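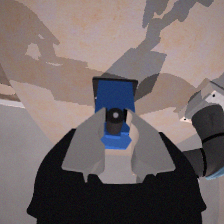 *Last changed: 1st June*

Ok so the sourdough post is still coming, I know, I know. This is about the walking instead.

Short version for anyone who skims. I walked from Ollville to Pesen. 31 days. Feet fine, left knee not so fine, one pair of boots in a trash can outside a gas station.

Long version. Back in February I was lying on the couch with the flu and reading an old trail guide by Bernd Stöcker that I got in a box of books at a yard sale. Yellow cover, half the maps falling out. He writes like he's annoyed with you. "The walker who has not brought a hat will regret it here." That kind of thing. I loved it. By the time the fever was gone I had the route on my phone and had told my sister, which was a mistake as she tells everyone and then you have to do it.

Training was a joke. Up and down the hill behind the school with a backpack full of canned tomatoes. Twice a week if it didn't rain. It rained a lot.

First four days were awful, I won't pretend. Flat road, trucks, nowhere to sit. I ate lunch standing up next to a ditch. Stöcker gives this whole stretch one paragraph and tells you to take the bus. Should of listened. I was being proud about it.

Then you get to Mak and everything changes. Small place, one street and a bridge, a bakery that opens at five. I bought a cheese thing still warm and ate it on the bridge, went back, bought another one. Stayed two nights when I'd planned none. The lady who rents the room over the hardware store does your laundry without asking and hangs it where the whole street can see. Fine by me.

After Mak it's woods. Days and days of woods. People keep asking if I was bored and no, not really. You get into a thing where you're thinking about your next snack, then your socks, then something your 8th grade teacher said, then the snack again. I had podcasts downloaded and listened to maybe one and a half of them.

Stuff I carried that I didn't need:

- second flashlight
- the nice journal (wrote in it once, on a train receipt the rest of the time)
- bug spray, the big can
- jeans. JEANS. why

Stuff I wanted and didn't have: a real sun hat. Yes Bernd. I regretted it there.
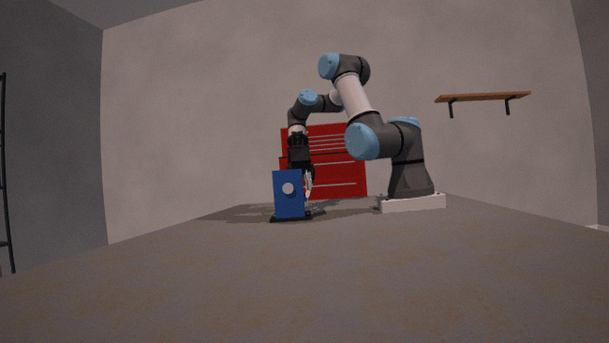
The climb is what everyone wants to hear about so fine. It's the pass above Dedik, 3508 feet at the sign, and the guide makes it sound like you need ropes. You don't. You need to start early and bring more water than I brought. I left at 6, got to the top a bit after noon, sat down behind a rock out of the wind and cried a little, the good kind, then ate a whole sleeve of crackers. A family came up behind me with a tiny dog in a vest. The dog was not even tired.

Going down was worse. That's where the knee went. Loose stones the whole way and I was rushing for no reason, nobody was waiting for me, there was plenty of light. Sideways steps help. Poles would help more – I'd left mine leaning on a fence that morning and only noticed an hour later.

Two rest days in Dedik with a bag of frozen peas on it. Watched a lot of daytime TV. Learned how to play a card game I've already forgoten the rules to.

Last week was slow. Short days, long lunches. Fields, some river, a campground where the showers take coins and I had none. By then the boots were done, the sole was flapping on the right one like a mouth, so I did the last stretch in the cheap sneakers I'd packed for evenings. Best decision of the trip. Would do the whole thing in sneakers next time, and I know the boot people are going to write in.

Pesen itself is ok. Bus station, fountain, pigeons. I got there mid afternoon, called my sister, she didn't pick up, so I had an ice cream. Pistachio. Then a second one.

Money, since two of you emailed already: I'd put away 4000 dollars and came home with a little left over. Mostly rooms and food. You could do it cheaper with a tent and more patience then I have.

Need to go, laundry's buzzing. More on the knee exercises when I've done them more than once. And the sourdough.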